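Readers Wanted for a Public History Project on Harbor Smuggling

Posted July 2018

Illis is a small public history press and website. We are looking for people to read, transcribe and comment on old customs records for a project on smuggling along the Bundunach shore. The work is part-time and remote, and most of it is paid. We also have one longer position for a research assistant, covered further down.

What the project is

The records are letters, seizure lists and witness statements kept by customs officers and their clerks in the late 1700s and early 1800s. A family held them for several generations before they came to us as scans. There are 387 items in the set. Some are a single line on a scrap of paper and some run to many pages. No one has published them, and as far as we can tell only two historians have used them, both for short articles on tobacco.

The usual story about smuggling on this coast comes in two versions. In one, the smugglers are poor families getting by under bad laws. In the other, they are a gang with a rich man behind them. Both versions were written mainly from newspapers and court reports. The customs letters were written by people who lived in the same villages as the smugglers, drank with them and sometimes married their sisters, and they don't line up well with either version. We want to put the letters online in full, with notes, so that readers can argue about them with the text in front of them.

We are not asking you to hold any particular view of the subject. Our editors disagree with each other about a good deal of it, and the notes will be signed so that readers know whose opinion they are getting.

Who we are looking for

Transcribers. You will be given batches of scans and a style sheet. You type what is on the page, including the spelling mistakes, and mark what you can't read. Most of the handwriting is clear once you get used to it. The clerk who took over in the second bundle is an exception, and batches in his hand are paid at a higher rate. We need people who can commit to at least six hours a week from September until the end of March.

Checkers. You will compare a finished transcription with the scan and correct it. Some experience with handwriting of the period is needed. A graduate course would count, and so would a few years of doing your own family history from original records.

General readers. You will read the finished letters and the draft notes, and tell us where you got lost. No background in history is needed. If you already know a lot about customs enforcement, please apply for one of the other roles, as we need this group to be people coming to it fresh. We are taking 30 general readers. The time needed is one evening every two weeks.

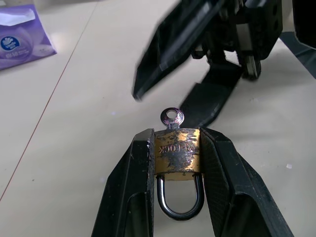 Áine Hanrahan

I edit the project and will be the main contact for everyone who joins. Laimutė Toom runs the transcription side and will assign the batches. Nghĩa Doãn is in charge of the website and the payment system, so questions about logins and late payments go to him.

Pay

Transcribers and checkers are paid by the page, monthly, by bank transfer or check. The rates are on the style sheet, which we will send you before you agree to anything. General readers are paid a flat fee in two parts, half after the first four sets of letters and half at the end. You will need to fill out a tax form before the first payment. We can't pay people through a third party.

All transcribers and checkers will be named on the website unless they ask not to be. General readers will be thanked as a group, with names included for those who want it.

Research assistant

This is a half-time position for six months, starting in September. The research assistant will work with me on the notes. The main tasks are:

Identifying the people and boats mentioned in the letters
Checking dates and place names against parish and port records
Drafting short notes, most of them under 100 words
Keeping the project bibliography up to date

You should have a degree in history or a related subject, or work that shows the same skills. You should be comfortable saying in a note that we don't know something. A reading knowledge of Dutch would help, as some of the seized ships' papers are in Dutch, but it is not required. One of the merchants in those papers, Verstraete, turns up often enough that he may need a longer essay of his own. If that interests you, say so in your letter.

The position is remote, with one paid trip to our office for a two-day meeting. You will need your own computer and a steady internet connection. We will cover subscriptions to any databases you need.

A few points on the material

The letters include violence, drownings and two long statements about a death in custody. They also use language about Irish, Jewish and Black sailors that many people will find offensive. We transcribe it as written. If there are subjects you would prefer not to work on, tell Laimutė when you start and she will assign around them. You don't have to explain.

Please do not post scans or transcriptions anywhere before we publish. After publication everything will be free to use with credit, and you may write about the letters yourself in any way you like, including to disagree with our notes.

How to apply

Transcribers and checkers: use the form on the Join page. It will ask for your name, where you live, the hours you have free each week and which role you want. You will then get a one-page test, which is paid whether or not we take you on. Please do the test alone and without looking for other people's readings. We are more interested in how you mark the doubtful words than in a perfect score.

General readers: use the same form and tick the last box. There is no test. We will choose people with a mix of ages and backgrounds, so please fill out the short section about yourself.

Research assistant: send a letter, a resume and one piece of writing of no more than 2000 words to the jobs address on the Contact page. The writing can be published or unpublished, and doesn't need to be about smuggling or the sea. Give us the names of two people we can contact. We won't contact them until after an interview. Getsemaní Cárdenas will join me for the interviews, which will be by phone or video, whichever you prefer.

Applications for all roles close in the middle of August. We will answer everyone, including the people we can't take. If you applied for our earlier project on the Astia wreck and did not get a place, you are welcome to apply again and can skip the test if you passed it then. Just mention it on the form.

Questions about any of the roles can be sent through the Contact page. Please put the name of the role in the subject line. The office is closed for the first week of August, and mail sent during that week will be answered the week after.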